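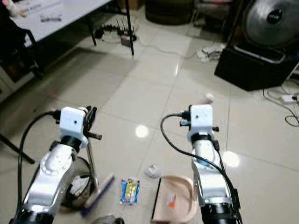 Veronika Fülöp

24/08/2018

Re: [Hegyi list] floor of the common room

Hello all,

thank you for the answers, and sorry that I write only now. I quote the message from Rodisthorpe, so that everybody knows what I am answering.

> We have the same white tiles as you and we find that the brush
> only pushes small bits into the grout lines. Is it worth picking
> up the paper by hand first? And do you mop every time, or only
> when it looks dirty? Our tiles are 23 years old and we would
> like to keep them a while longer.

To the first question: yes, I would pick up by hand everything that is bigger than a coin. On our floor it is always the same things - a snack wrapper, crumpled paper, a tissue rolled into a ball, a plastic bottle. The bottle goes first, since the brush only makes it roll. The wrapper lies very flat on the shiny tiles, and the bristles slide over it, so please do not fight with it, use your fingers. After this you need the brush only for the scraps and the dust.

We keep the blue brush with the long handle, and the beige dustpan. Put the mouth of the pan flat on the middle of a tile. If it stands across the grout line, the fine dust goes under it. The round black bin should be near, otherwise half of the pan is lost on the way.

To the second question: we mop when it is needed. I use the Saveson cleaner, 56 ml in the bucket, and then clean water once more. With more than this the tiles had grey stripes which I could see every time the lamp was on. Plorkano was also good, but the shop here does not have it since the beginning of August.

One thing I could not find out myself: does somebody know a small, stiff brush for the grout, which does not scratch the polish? I tried an old toothbrush, but it takes the whole afternoon.

With kind regards,
Veronika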